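Early Novels and Novelists board > Attribution and dating
Thread: Dating the second issue of "The Widow of Zokcombe"

quartoleaf
The Kavar reprint dates the second issue to June 1724 and gives no source. My copy has the cancel title page and collates at 156 leaves with the final blank. The Sovon catalogue, entry 921, has the same collation but leaves the date open. Does anyone know where June comes from?

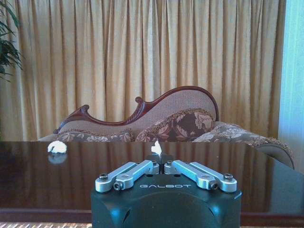
marginalist62
It comes from Fothergill, volume 2. He found a newspaper notice for "the Widow, corrected" and took it to mean this issue. The notice names neither author nor bookseller.

quartoleaf
Then it is weak evidence. "Corrected" could refer to the errata slip, and that occurs in copies of the first issue too.

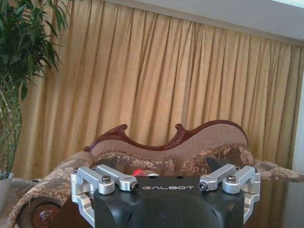
Galbot unit, lettering on the housing

oldcalf
I disagree. The slip lists errors on page 62 that the cancel leaf puts right. A bookseller would hardly advertise a slip as a correction.

marginalist62
Booksellers advertised far less than that. Unsold sheets with a fresh title were routinely called new editions. I would also want to know whether page 62 was reset or only altered in the forme.

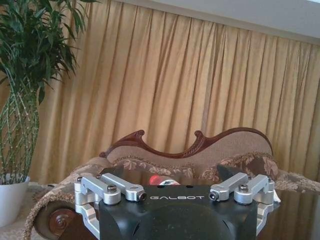

If it was reset, the long s in the running title should sit differently against the rule. Fothergill worked from one copy and didn't check this.

oldcalf
Fair point on the running title. I still prefer June to no date.
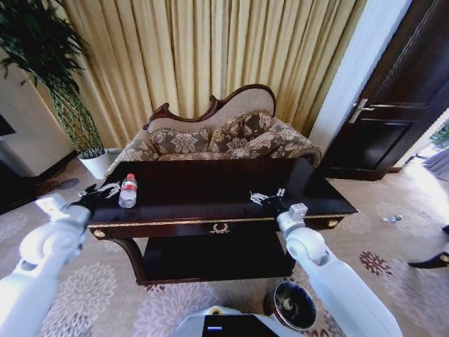 Page last changed: Monday, November 1, 2021

quartoleaf
I have compared page 62 with the Kavar facsimile. The running title matches and only the last four lines differ, so it was altered in the forme. I'll enter it as "1724?" and cite the notice in a footnote.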